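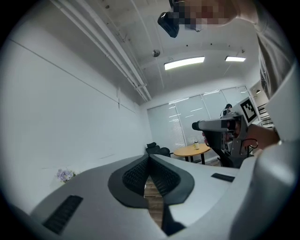 Hand-held grippers at the Ilcombe site. The square marker is mounted on the upper right of the gripper body.

Demonstration recording for Bako moved to hand-held grippers in October. Operators perform each task directly, with no arm in the loop, and Predach converts the recorded motion into gripper poses. The first block covers 3 tasks at 300 demonstrations each, 900 in total. Remote-control sessions continue for tasks that depend on the arm's reach limits; 100 of those are planned.

Sites using Clella for upload should update before sending new recordings. Older versions drop the gripper width channel. Files already uploaded do not need to be sent again.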